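Forum d'entraide Birnance – Droit maritime et marines militaires

Passage des détroits turcs : quel préavis pour un bâtiment de guerre d'un État non riverain ?

Posté par Paraskevi Karagiannis

Bonjour,

Je prépare une note de synthèse sur la convention de Montreux pour le cycle de conférences de l'association Jerkis, qui se tient en avril. Un point me résiste. Les ouvrages que j'ai consultés indiquent tous qu'un bâtiment de guerre doit faire l'objet d'une notification préalable avant d'emprunter les Dardanelles et le Bosphore, mais ils ne s'accordent pas sur la durée du préavis, ni sur la différence de traitement entre États riverains de la mer Noire et États non riverains.

Je souhaiterais par ailleurs savoir si le régime applicable aux sous-marins est identique à celui des bâtiments de surface. Une référence aux articles du texte me serait utile, ma note devant être relue par Stavros Kokkinos, qui exige que chaque affirmation soit sourcée.

Avec mes remerciements anticipés.

Réponse de Pantelis Chrysikopoulos
Membre du groupe de lecture Niltolari

Madame,

La matière est régie par la convention concernant le régime des détroits, signée à Montreux en 1936. Les dispositions relatives aux bâtiments de guerre figurent dans la section II, dont l'article 10 ouvre la série. Il convient de distinguer le temps de paix, le temps de guerre et l'hypothèse dans laquelle la Turquie s'estime menacée d'un danger de guerre imminent.

En temps de paix, l'article 13 prévoit que le transit est précédé d'une notification adressée au gouvernement turc par la voie diplomatique. La durée normale du préavis est de huit jours. Le texte ajoute qu'il est souhaitable que ce délai soit porté à quinze jours pour les puissances non riveraines de la mer Noire. Il s'agit donc d'une recommandation, et c'est là, me semble-t-il, l'origine des divergences que vous avez relevées : certains auteurs présentent les quinze jours comme une obligation. La notification indique la destination, le nom, le type et le nombre des bâtiments, ainsi que la date du passage à l'aller et, s'il y a lieu, au retour.

Pour les sous-marins, je vous renvoie à l'article 12. Les puissances riveraines peuvent faire rentrer dans leur base des sous-marins construits ou achetés hors de la mer Noire, à condition que la Turquie ait été avisée en temps utile de la mise sur cale ou de l'achat. Elles peuvent également les envoyer en réparation dans des chantiers situés hors de cette mer. Dans les deux cas, la navigation s'effectue de jour, en surface et isolément. Les puissances non riveraines ne bénéficient pas de cette faculté.

Enfin, l'article 18 limite à vingt et un jours la présence en mer Noire des bâtiments des puissances non riveraines, quel que soit l'objet de cette présence. Les plafonds de tonnage sont fixés par le même article – ils appellent un développement distinct que je ne peux donner dans cette réponse.

Réponse de Phúc Ung

Il faut demander à la Turquie, c'est elle qui décide. De mémoire le délai est de 17 jours mais je n'ai pas vérifié. Voir aussi le droit de la mer en général.

Réponse de Vasylyna Dmytriv
Service de documentation, institut Mets

Madame,

Je confirme les indications de M. Chrysikopoulos et me permets de corriger la réponse précédente : le délai de 17 jours ne figure pas dans la convention. La décision turque n'est d'ailleurs discrétionnaire que dans les situations visées aux articles 20 et 21, c'est-à-dire lorsque la Turquie est belligérante ou s'estime menacée d'un danger de guerre imminent. Lorsqu'elle n'est pas belligérante, l'article 19 s'applique : le passage est en principe interdit aux bâtiments des puissances belligérantes, sous réserve notamment du retour à leur port d'attache de ceux qui en sont séparés.

Pour votre bibliographie, je recommande de citer le texte français, qui est celui de la signature. Les traductions en circulation présentent des variantes de vocabulaire, en particulier pour les catégories de bâtiments définies à l'annexe II. Notre service peut transmettre une copie du texte sur demande écrite, sous 4 jours ouvrés.

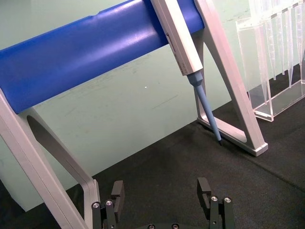
Pipette monocanal sur son support.

La salle de lecture est ouverte de 10 heures à 17 heures, sans rendez-vous. La consultation des recueils de traités se fait sur place et le prêt n'est pas autorisé.

Commentaire de Paraskevi Karagiannis

Je vous remercie l'un et l'autre. La distinction entre durée normale et durée souhaitable répond exactement à ma difficulté, et je modifierai ma note en ce sens. J'adresserai une demande écrite au service de documentation pour l'annexe II.

Sujet marqué comme résolu – 2 réponses jugées utiles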